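Home | Stories | Essays | Reading Room | Links | Contact

The Spring at Nindside

24 Feb 2008
Posted by the author in Stories

My aunt kept the shrine at Nindside for most of her life, though she would have thrown a tea towel at you for calling it that. To her it was the spring. You went down to the spring, you swept the step, you took away the dead flowers and you put the coins in the jam jar, and if anybody came up the lane wanting to know what it all meant, you gave them the leaflet and let them get on with it.

The leaflet was the trouble. It had been written by a rector in my grandmother's day, a man with a very good library and a very long winter, and it said in firm black type that the lady of the spring was a goddess called Anedis, that she had been brought over the sea by soldiers, that she died every autumn and came back every spring, and that the Christians had simply put a veil on her and called her a saint. I grew up with that leaflet. I learned to read on it, more or less, and I believed every word, the way you believe a map on a schoolroom wall.

So when I went up to the university and was asked, in my second year, to choose something for a long essay on old religion, I didn't have to think. I would do Anedis. I had the spring, I had the leaflet, and I had an aunt who could be relied on for cake. I told my tutor that I was going to show where our saint had come from, and she looked at me over her glasses for rather a long time and said that it sounded like a lovely subject and would I please be sure to look at the dates.

I spent the whole of August at Nindside that year, sleeping in the little back bedroom with the sloping ceiling, and cycling in to the county library each morning with my lunch in the basket. I should say that I was very happy. I had never had a question that belonged to me before, and I carried it about with me like a new puppy, showing it to everybody. The woman at the bakery heard all about Anedis. So did the man who came to see to the gutters, and he was very good about it, considering he was up a ladder.

What I wanted was simple enough. I wanted one old writer, just one, who said that Anedis had died and come back, and I wanted him to have said it before there was a church on our hill. The rector had given a footnote. It pointed to a German book, which the library found for me after a fortnight, and the German book pointed to a French one, and the French one, bless it, pointed to a single line in a Christian preacher who was complaining about his neighbours. They wept for her in the autumn, he said, and were merry in the spring, and they ought to be ashamed of themselves. That was all. He didn't say she died. He didn't say she rose. And he was writing when there had been churches in that country for generations, and when, for all anyone could tell, the neighbours had picked up their merry spring from the people next door.

I remember going back over that line again and again with my finger under it, as if it might grow.
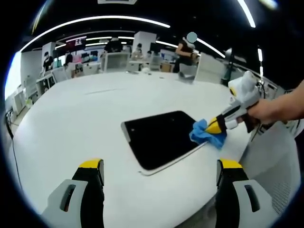 Well, I did what I suppose anybody does at that age, and went looking for a bigger book. There was a great thick one by a scholar named only as Golestani on the spine, 1,251 pages of it, about the goddesses of the eastern provinces, and it had to be read at the library table because it wasn't allowed out. I was sure it would all be in there. I skipped my lunch two days running. On the third day I found Anedis, and she had half a page to herself, and Golestani had been over exactly the same ground as me with much better boots on. An altar, a broken bit of a hymn, the cross preacher. Her name might mean the one who pours, or it might mean nothing of the kind. As for dying and rising, the author said in the politest way that the idea seemed to have come from modern readers who were fond of it.

I cycled home in the rain. My aunt was shelling peas at the kitchen table, and she looked at me and put the kettle on without a word, and after a while I told her. I said the leaflet was wrong. I said the rector had wanted it so badly that he had filled in all the gaps himself, and that there was nothing to show that the goddess had ever been within a hundred miles of us, and that the saint might just as well have been a saint.

"Oh yes," said my aunt. "I expect so."

I said didn't she mind?

She thought about it, still shelling. She said that when she was a girl there had been an old woman who came down to the spring every morning to wash her eyes, and that this old woman had never called the lady anything but Herself. Not Anedis and not the saint either. Then the rector came along with his leaflet and told her who she had been praying to, and she thanked him very nicely and went on washing her eyes. And after him there was a curate who took the leaflet away, thinking it heathen, and he told her who she'd been praying to as well, and she thanked him too. He only lasted a year or two, and the leaflets were in a box under the vestry stairs, so out they came again.

"But one of them must have been right," I said. "Or neither. It must be one thing or the other."

"I dare say it must," said my aunt, and gave me a bowl of peas to be getting on with.

I was cross with her, I'm afraid. It seemed to me that she had been sitting on top of something important all her life and had never once lifted the cushion. I went down to the spring by myself after supper, when the rain had gone over and the lane was steaming, and I stood there feeling that I ought to be able to settle it by looking. There was the step, and the little stone face with its nose worn off, and the water coming out underneath with that small noise it makes, as if somebody in another room were talking and had no plans to stop. The jam jar had a few coppers in it and a button. Someone had left sweet peas. They were my aunt's own sweet peas, I knew the colour, and I had lived in that house for weeks without ever seeing her carry them down.

It had never crossed my mind to ask whether she prayed. I had thought of her as a sort of housekeeper to the place. I had spent the whole summer asking what people believed at the far end of the sea, a very long time ago, and all the while there was somebody shelling peas in the next room.

I didn't ask her that night, either. You couldn't, with my aunt. But the next morning I got up when I heard the back door go, and put my coat on over my pyjamas, and went down after her. She didn't seem surprised. She handed me the broom. I swept the step, and she changed the water in the vase, and then she stood for a little while with her hand flat on the stone, and I stood next to her and looked at my wellingtons. I can't tell you what she said, because she said it under her breath, and I can't tell you who she said it to.

The essay got written. It had 15 footnotes, all of which I had checked, and it came to the conclusion that the case was not made. My tutor wrote "Good - and I'm sorry" at the bottom in pencil, and it was the kindest mark I ever had. It was printed, a good deal shortened, in a small magazine called Sturkurance which the students ran off on a duplicator and which lasted for 8 issues before the money went. I sent my aunt a copy. She kept it in the dresser drawer with the leaflets, and when visitors came up the lane wanting to know what it all meant, I'm told she gave them one of each.

She has been gone six years now, and the house has gone to a cousin, who is kind and lets me come when I like. I was there again this month. The snowdrops are out all down the bank, and the pipe had got blocked with leaves, so I rolled up my sleeve and cleared it, and the water was so cold it made my teeth ache. There was a young man there with a rucksack who asked me whether it was true about the pagan goddess. I told him about the preacher and the altar and the half page in Golestani, and he was very patient and wrote some of it down.

Then he asked who looked after the place, and I said that I did, when I could, and went to find the broom.

8 comments | Share this story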